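Date: February 21, 2024
From: Krystyna Witkowska
To: floor-automation list
Subject: Re: Hand-held grippers on the packing line, pad wear and staffing

Renato Bañez wrote:

> We finished the first 30 shifts with the hand-held grippers at
> Drakedville. Demonstrations are being recorded on the sorting tables
> by the regular packers, in blocks, between normal orders. Two things
> I would like opinions on before we go further.
>
> First, maintenance. The packers report anything wrong with a tool to
> the shift lead, who reports it to me, and I am at the other building
> half the day. Tools sit on the shelf longer than they should.
>
> Second, Danilo Layug wants to know how the recording blocks should
> appear on the rota. At the moment they are logged as packing, so the
> line rate looks low for anyone who does them. Two people have asked
> to be taken off the recording list for that reason.
>
> Does Aquino have the same problem?
>
> Renato

Renato,

Yes on both counts. I will take the rota question first, as it is the one that will lose you people.

At Aquino we logged recording as packing for the first six weeks and got the same result. A packer who spends 90 minutes of a shift on demonstrations cannot make the daily rate, and the rate report has no column that explains it. Virgilio Castillo added a separate activity code in the time system. Minutes under that code are removed from the denominator before the rate is calculated. The change took one afternoon. If your system is still the Vumden one, the code has to be created at site level; a code created at line level does not carry through to the weekly report.

We also changed who gets assigned. Originally the lead picked whoever was free, which in practice meant the newest people. Their demonstrations were slower and varied more in approach angle. The list is now open to anyone with 6 months on the line, and the work is paid at the setter grade for the minutes recorded. Lorna Padilla negotiated that on the packers' side and can send you the wording. It covers what happens when the arm cell goes live: recorded minutes count toward eligibility for the cell operator posts, and those posts are offered internally first.
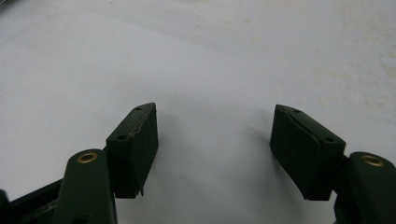

Tool upkeep should move to the people who hold the tools. We wrote a short check for the start of each block, and the packer doing the recording signs it. The packer has authority to tag a tool out without asking the lead. The items are finger play, pad condition and contamination of the table surface. Pad condition means the edges as well as the gripping face: the left pad here has a pale, jagged crack line along its upper edge, and under our check that is a tag-out. A chipped edge can snag film bags, and the packer will compensate by turning the wrist. That compensation goes into the data, and the arm has no wrist habit to explain it. The brass bushings at the finger tips are a separate item. Check them by moving the finger sideways by hand with the tool open.

Pads are replaced in pairs, even if only one is damaged. We tried single replacement and the packers complained that the grip pulled to one side. Our spares come from Bimetti and we keep 14 pairs on site. Lead time has been poor this winter, so order early.

Two points on the procedure, as it caused some friction:

The packers were not used to stopping a job on their own decision. For the first few weeks they still went to the lead, and the lead still said to finish the block. Virgilio had to tell the leads in writing that a tagged tool stays tagged until a technician clears it.

Recordings made between the last good check and the tag-out are set aside for review. Do not delete them automatically. Most of ours were usable. Packers were reluctant to report damage while they thought an hour of their work would be thrown out — that stopped once they were invited to sit in on the review.

What I do not have an answer for is the period after go-live. The plan at Aquino keeps the same head count on the tables, with the cell taking the rigid cartons and people keeping bags and mixed orders. That leaves the packers with the harder half of the work at the old rate target. Lorna has raised it and I agree with her. The target should be reset before the cell starts, from a time study on the mixed orders alone. If Danilo has done anything of that kind at Drakedville I would like to see the figures, including how he treated rework.

I can send the check sheet as a plain document. It fits on one side of a page.

Krystyna

Recent threads on this list
Activity codes not showing in weekly export (Vumden)
Bimetti pad spares, lead times
Re: Re: Cell operator posts, draft wording
Table height for seated recording
Film bags and static, February notes
Handover sheet between shifts, second version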